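Chapter 7

Clamps and Workholding

In this chapter
Parts of a C-clamp
Choosing a clamp by opening and throat depth
Preparing the surface under the work
Setting, tightening and releasing
Care and storage

Words to know
frame, spine, throat, anvil, screw, swivel pad, sliding bar handle, caul, slot

7.1 Why work is held

Most shop accidents with hand tools begin with a part that moved. A file skates, a drill bit grabs, a saw jumps out of its cut, and the hand that was holding the part is in the way. In Chapter 6 you learned to mark out a part and check it against the drawing. Before any of those marks can be cut, the part has to be fixed so that it stays where you put it.

A vise does this well for small parts, and you will use the bench vise again in Chapter 8. A vise stays in one place, though, and its jaws open only so far. Panels, long strips and odd-shaped castings are usually held with clamps, which are carried to the work and set where the holding force is needed. The clamp you will meet most often is the C-clamp, called a G-clamp in some countries.

The training shop at Bindon, where many of the exercises in this book were tried out, keeps 53 C-clamps on its open racks. They run from small ones that fit in a shirt pocket to heavy ones that take two hands to lift. Students there use the middle sizes for nearly everything, and so will you.

7.2 Parts of the C-clamp

The body of the clamp is the frame. It is one piece, cast or forged, and it has to resist being pulled open. The long straight side of the frame is the spine. One end of the frame carries a fixed face called the anvil. The other end carries a threaded collar, and the screw runs through it.
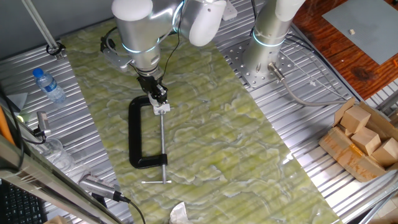
The screw moves in and out on the open side of the frame. On most clamps it ends in a swivel pad, a small disk that can tilt a little to meet the work and does not turn once it has made contact. At the other end of the screw is the handle. On most shop clamps this is a plain sliding bar, passed through a hole in the screw, with a knob at each end to keep it from falling out. Slide the bar to one side and you have more leverage. Center it and you can spin the screw quickly.

Two measurements describe the size of a C-clamp. The opening is the greatest distance between the anvil and the pad when the screw is backed all the way out. The throat depth is the distance from the center line of the screw to the inside of the spine. A clamp may open wide enough for your work and still be too shallow to reach the spot you want to press on. Check both.

The screw should never be backed out so far that only a few threads are left in the collar. The load is then carried by those few threads, and they can strip. If the clamp has to be opened that far, take the next size up.

7.3 How much force

Beginners tend to overtighten. A screw is a powerful machine, and hand pressure on a short bar is multiplied many times before it reaches the pad. In one set of bench readings made for this chapter with an Erkura load cell, a student tightening a middle-sized clamp by hand reached 369 pounds at the pad without straining. That is more than enough to dent pine, crush the edge of a plastic sheet or crack a thin casting that is not supported from below.

Use enough force that the work cannot be shifted by a firm push with the palm, and stop there. Never put a pipe over the bar to get more leverage. The bar is made light on purpose and is meant to bend before the frame is damaged. A bent bar tells you that somebody has overloaded the clamp, and the clamp should be looked over before it is used again.

If the work still moves at a sensible pressure, add a second clamp. Two clamps set apart will also stop a part from pivoting, which a single clamp cannot be trusted to do no matter how tight it is.

7.4 The surface underneath

The table matters as much as the clamp. Many shops use slotted metal tables. The slots accept bolts and stops, and the raised ribs between them give a flat top that drains chips and dust. A slotted table has drawbacks as well. Small parts drop into the grooves, and a thin sheet clamped across the ribs is supported only where it touches them.

For this reason a sheet or panel is often laid over the ribs before work starts. It keeps small parts out of the slots and spares both the table and the work from scratches. The panel can be plain or patterned. A glossy one wipes clean easily but is slippery, and parts placed on it will slide at a light touch until they are clamped. Glare can also hide a scribed line, so move the lamp or change where you stand before you trust a mark you can barely see.

Clear the panel before you start. Rags, wrappers and bits of paper that find their way under the work will hold it off the surface, and the part will rock when you press on it. Keep boxes and bags to the side of the table, and leave the emergency stop within reach if the table has one.
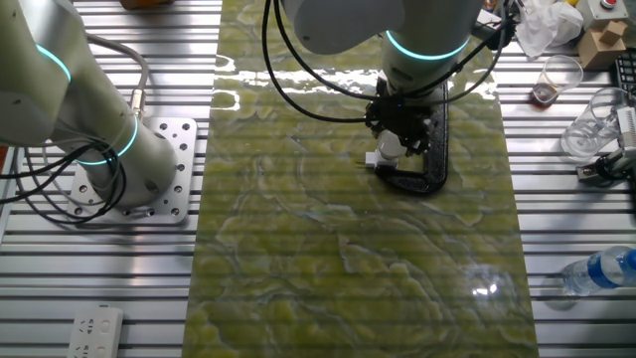

Figure 7.2 Slotted aluminum work table with a green panel laid lengthwise along the middle.

A caul is a scrap block placed between the clamp and the work. It spreads the load and takes any marks the pad would leave. Softwood is good for metal parts. For finished wood, use a softwood caul faced with cork or thick card. Under the anvil you need a second caul whenever the back of the work will show.

7.5 Setting a clamp, step by step

1. Back the screw out until the opening is a little wider than the work, the cauls and the table edge together.
2. Put the work in position and line it up with your marks.
3. Place the cauls.
4. Bring the clamp in with the spine clear of the path of the tool. The screw normally goes underneath, where the bar will not be in your way.
5. Turn the screw with your fingers until the pad touches.
6. Check the marks again. Parts often creep at this stage.
7. Tighten with the bar.
8. Push the work firmly from two directions. If it moves, go back to step 5.

To release, hold the work with one hand and loosen with the other. A heavy clamp will drop as soon as the pad lets go, so hold the frame before the last turn.

7.6 Care and storage

Wipe the screw with a dry rag after use. Once a month in a busy shop, put a drop of light oil on the threads and run the screw in and out to spread it. Keep oil off the pad and anvil. Glue on the threads should be removed with a wire brush before it builds up.

Hang clamps by the frame with the screw turned most of the way in. The rack design given in Appendix C comes from the Doritmont workshop and can be made from a single length of angle iron.

Check each clamp before you use it. Put aside any clamp with a twisted frame, a pad that has come off, or a screw that wobbles in the collar. Do not straighten a bent frame.

Before you go on

Find three clamps of different sizes in your own shop. Measure the opening and throat depth of each and enter them in the table on page 230. Then turn to Exercise 7A, in which you will hold a flat steel bar to the bench for filing, first with one clamp and then with two, and write down how far the bar shifts each time.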